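Feb 12, 2019

# Plastic cups: the questions we get

Gernby rents and sells reusable party cups, mostly to people who have just promised to host something. Read this before you write to us. It will save you a day, and it will save Aatos Vainio, who answers the mail, from typing "yes, top rack" again.

## What colors do the cups come in?

Light blue, lime green and pink. We had an orange for one season. It looked like something you'd set out around a pothole, and we sold the last of it to a soccer league that seemed pleased.

## Can I pick my own mix?

Yes, if you're buying. Write the colors in the notes box at checkout. Rental crates come mixed and stay mixed, and we don't sort them to match your napkins.

## Is the green really that green?

Yes. People order it thinking the website has exaggerated, and then they email. If you want a quiet table, go heavy on the blue and pink and let the green turn up now and then, like a cousin. 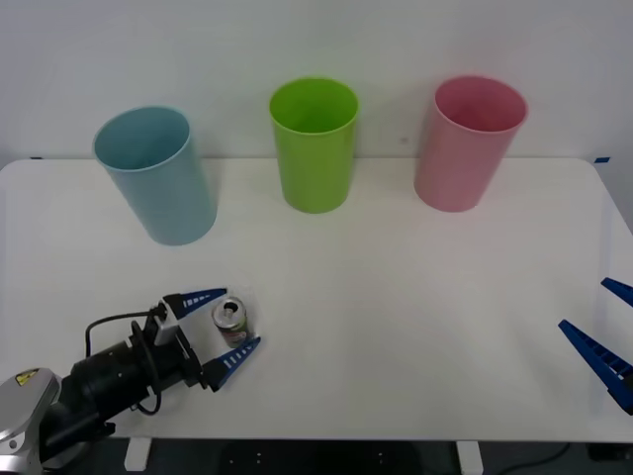 The pink is the one that surprises people in the other direction. They expect bubble gum and get something closer to an old bathroom, in a good way. Order one of each color before you commit to a whole crate. Single cups ship in a padded envelope and we take them back unused.

## Which line should I get, Annan or Prulell?

Annan is the everyday cup. Prulell is the thicker one, for people whose guests lean on things. The colors are the same in both, so you can mix them and only the person washing up will know.

## Are they dishwasher safe?

Yes, top rack. On the bottom rack they flip over, fill with gray water and wait for you to open the door.

## Microwave?

No. They're for cold drinks. Several customers have tested this for us and we don't need further results.

## How do I give everyone their own cup without writing names on it?

Assign colors by household. Three families, three colors, and everyone under ten will enforce it more strictly than you would. Beyond three families you'll need a marker. Use a washable one and write on the base. Permanent ink on the side is charged as a lost cup, even when the handwriting is nice.

## How many come in a rental crate?

300. We count them out and we count them in. The largest order we've sent was 4000 cups to a summer fair, and 3876 came home, which we consider a triumph. The following year the same fair sent back 3902 and a note asking whether there was a prize. There was not.

## Do I have to wash rentals before I return them?

Rinse them. We do the real wash here. What we ask is that you empty them first, and that includes lemon slices, gum and the little paper umbrellas.
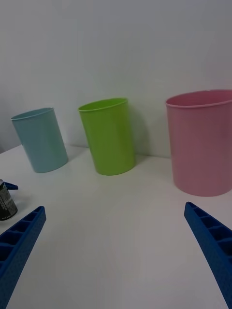

Aatos Vainio adds that a rinsed cup should also be left open side up overnight before it goes back in the crate, and that anyone who stacks them damp will find out in the morning why he brings it up.

## Two cups are stuck together. Now what?

Cold water in the inner cup, warm water around the outer one, wait a minute, twist. Don't pry with a butter knife. The rim will lose.

## Do you sell lids?

No. Stilo makes a lid that fits Annan but not Prulell. We don't stock it and can't help if it leaks, but we hear it mostly doesn't.

## What if I lose a few?

You pay the replacement price on your rental slip. Check the yard first, then the treehouse, then the car. If cups turn up later, mail them back before the end of February and we'll refund the charge, including postage if you remembered to keep the receipt.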